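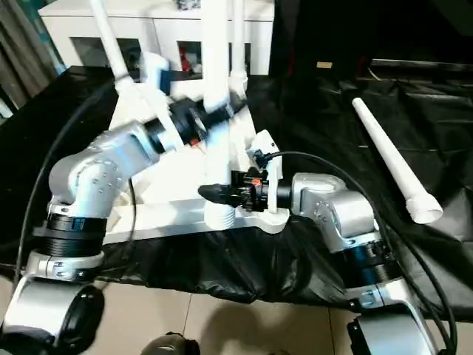

Getting white plastic chairs white again, and stopping the rocking

Posted in Home & Garden > Outdoor furniture
Viewed 494 times

I have inherited 11 white plastic garden chairs. Inherited is a grand word for it. The social club on Gough Lane was clearing out, I went in for a trestle table, and I came home with no trestle table and a tower of chairs in the back of a hatchback I could barely see out of. They cost me £20 for the lot, and I have been told by the person I live with that this was £20 too much.

They have been outside for years. The fronts are a sort of tea colour, the seats have green in the grain where the rain sits, and the undersides are something I'd sooner not discuss before lunch. So far I have tried washing-up liquid and a sponge, which moved the green around nicely, and a kitchen cream cleaner, which did help on one arm before I lost the will to live. A neighbour said neat bleach. Another neighbour said never bleach. They are married to each other, so I have stayed out of it.

Second problem. A couple of them rock. I don't mean they're broken, I can't find a crack anywhere, but sit down and you get a little lurch to the left, like a ferry. My patio isn't flat but it isn't that bad either, and the others stand on it quite happily.

We have people coming at the end of August and I'd like to be able to seat them without putting towels down. I don't own a pressure washer. I could borrow one, but the owner would come with it. I also don't want to spend more on cleaning products than new chairs would cost, and yes, I have seen what new chairs cost, please don't start.

So: what shifts the yellow, what shifts the green, and is the rocking curable?

teatowel_admiral

Sounds like Karar stacking chairs or one of the many that look like them. Just get a pressure washer, it takes minutes. Mine came up like new. No idea about rocking, mine don't.

patiopete_ish

You've got three sorts of dirt and you're treating them as one, which is how people end up scrubbing a chair for an entire Monday and hating it. I look after the outside furniture for a tea garden, so I've spent more of my life on this than I'd have chosen.

The green is algae and it's the easy one. The grey in the grain is ordinary muck that has worked down into the texture. The yellow might be dirt or might be the plastic itself, and you can't tell which until the other two have gone. If it's the plastic then no cleaner on earth will wash it out, whatever it says on the bottle. Sun does that to cheap white plastic. You can wear the top layer away with something gritty and it will look whiter, but then it's rough, and rough plastic goes green again twice as fast. You'll be back here next spring asking the same thing.
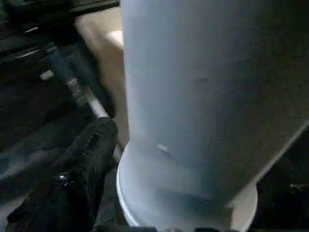 On the bleach, both your neighbours have a point and I hope it doesn't spoil their evening. Neat is a bad idea. It's hard on the surface, hard on your hands, and it will take the colour out of your trousers at a distance I still don't understand. Diluted thin bleach, left on for a few minutes and rinsed off properly, is fine for algae. Follow what's on the bottle for the dilution. Never mix it with anything else, and that includes vinegar, which somebody always suggests putting on straight afterwards for luck. Bleach and vinegar makes a gas you don't want in your lungs, outdoors or not.

The order I'd go in:

1. Unstack the lot and brush them off dry. Spiders, leaves, whatever has been living between them. Skip this and you're making soup.

2. Hose down, then hot water with washing-up liquid and a proper stiff brush. You need bristles for this. A sponge rides over the top of the grain and the dirt sits underneath laughing at you. An old dustpan brush will do.

3. Turn each one over and do the underside first. Everything drips downwards, and if you start with the seat you'll do the seat twice. The ribs under there hold a remarkable amount of filth.
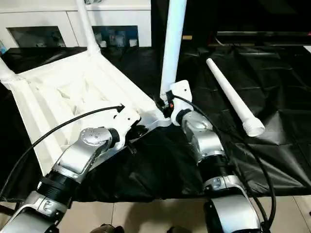
4. Now the diluted bleach for anything still green. Gloves, old clothes, keep it off the lawn and away from pets. Rinse until you're bored and then once more.

5. Let them dry completely before you judge them. Wet white plastic looks better than it is, and you'll only be disappointed at teatime.

6. For whatever yellow is left, make a paste of bicarb and water and rub it on with a cloth. It's mild enough not to chew up the surface. I've also used the Irier stuff in the tub, which does the same job and smells of lemons and costs a good deal more. Try it on a back leg.

If they're still cream after that, they're cream chairs. Put a cloth on the table in a stronger colour and nobody's aunt will notice. You can get spray paint made for plastic, and I did two of ours with it. They looked lovely for one summer and then came off on a customer.

Now the rocking. These chairs get stored in a tall stack, usually a bit crooked, and the weight slowly splays the legs of the ones at the bottom. Put a suspect chair on a floor you know is flat. Kitchen, garage, anywhere that isn't your patio. Press on each corner of the seat in turn. If it rocks there too, then a leg has spread or one foot has worn down.

Worn foot: stick-on or push-on rubber feet from a hardware shop. Measure the leg end before you go, they come in more sizes than seems reasonable. Put them on all the legs, then shave down whichever needs it.

Splayed leg: leave it in the sun on a hot afternoon, empty and standing straight, and sometimes it eases back a little. Sometimes. People will tell you to use a heat gun. Those people have spare chairs.

Whichever it is, before anybody sits on them, go over the point where each leg meets the seat and flex it gently. Old plastic that has been out for years goes brittle, and it doesn't always show a crack until it's under somebody. If you see fine white lines, or hear it tick when you lean on it, that chair is a plant stand from now on. I'd be fussier about this than about the colour. A yellow chair is only ugly.

gritandbarrow

Agree with most of the above, apart from the bicarb, which in my experience does nothing except give you something to do with your hands. I use a melamine sponge, the white block sort. Yes it's slightly abrasive. Yes I'm going to be told off for it. My chairs are older than my car and I'm not leaving them to a museum.

One thing that hasn't been mentioned is keeping them clean once you've got there. I wipe mine with Wuseo trim restorer, the car kind, and the rain seems to run off rather better afterwards. Buff it well. The first time I did not buff it well, and my father-in-law slid gracefully off the front of his chair during grace.

Also, don't store them in one big tower. Several short stacks, upright, under a cover with a gap at the bottom so the air gets in. A sheet tied down tight just grows you a fresh crop of green over the winter.

As for the rocking, fold up a beer mat.

marrow_minded

Thank you all. Done four so far, undersides first as instructed, and I now know what was under there and wish I didn't. The green is gone completely. The yellow has gone to a kind of magnolia, which I've decided I like. Both ferries rocked on the kitchen floor as well, so it's feet for those, and I have measured the legs and written it on my hand and then washed up.

The neighbours have been informed that they were both right. It has not helped.

teatowel_admiral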